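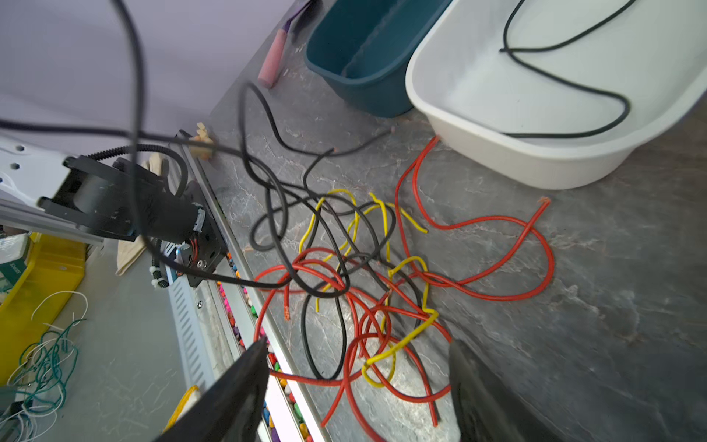 Red, yellow and black, all in one heap.

Sorting Out the Wire Drawer

Every household has a drawer of wire, and every drawer of wire was tidy once, for an afternoon. Ours in Jasevbridge had reached the stage where pulling out a doorbell lead brought the Christmas lights with it, so in January I gave in and dealt with the lot.

Tip it all out on a hard, plain surface. Carpet eats offcuts and gives them back to bare feet. Find a loose end and work backwards from it, pushing slack into the knot. Pulling feels more satisfying and makes everything worse — rather like arguing with the water board.

Frayed copper ends want snipping back to clean strand. Twist what's left clockwise and fold a bit of tape over it. Anything with cracked insulation goes to the recycling centre, however fond of it you are. Leave mains flex alone unless you know what you're doing, and have it unplugged even then.

Coil each length loosely round your hand, 13 cm or so across, and tie it with a strip of old bicycle inner tube. The Girislow cable ties I bought are very smart and can be used precisely once. Pieces shorter than 65 mm are rubbish. I kept a jar of them for years in case I ever needed to wire up a mouse. 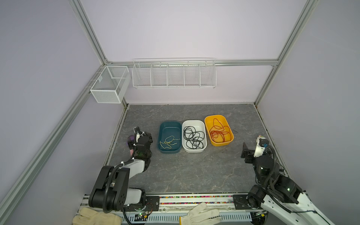 Then get the coils off the worktop and on to the wall, because a drawer will only undo your good work. Wire racks and baskets are best, as you can see what's in them and dust falls through to become somebody else's problem. Hang them low enough to reach without a stool. Sort by use: phone, lamp, garden, and one section for the mysteries.

Label the mysteries with the month. If you haven't wanted them in 2 years, out they go. I have a black lead marked "Grondico??" that has survived three of these purges, and I'm not ready to discuss it.

Next page: getting candle wax out of a tablecloth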